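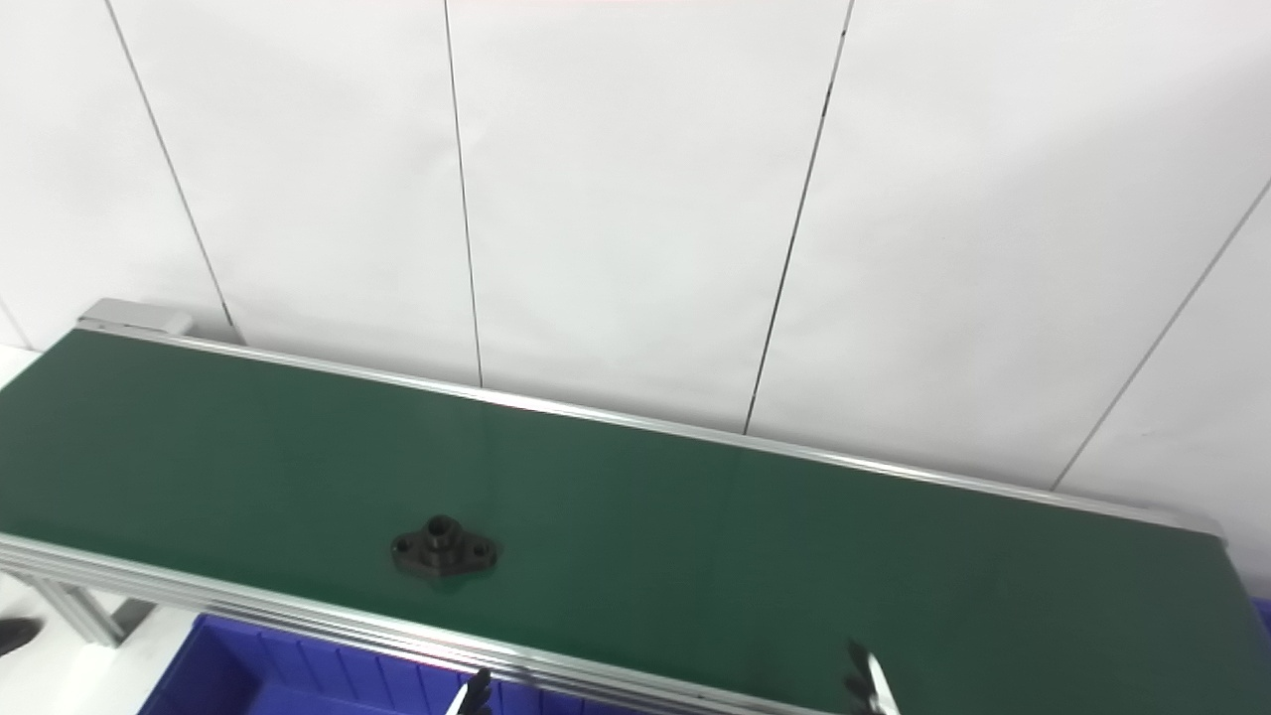
Green belt with its aluminum side rail

Hi everybody,

Thanks for all the kind notes on the move. Boxes everywhere still, but the kettle is unpacked!

Maham Ghumman wrote:
> Does anyone have a good way to get old candle wax out of a
> linen tablecloth? It was my aunt's and I'm scared to iron it.
> I did try the freezer for an hour, no luck.

Maham, I know that feeling, I've got my grandmother's and I hold my breath every time it comes out of the drawer. Give it longer in the freezer, overnight if you have room, and then scrape with the back of a butter knife. After that brown paper on both sides and a warm iron, no steam – and keep moving to a clean bit of paper. Mine took 9 sheets for one red candle. If a little color stays behind, dab on some rubbing alcohol, but try it on the hem first.

The fabric swap in Dandville is on for April, by the way. I can take three more people in the car if you don't mind sitting with bags on your laps.

Love to all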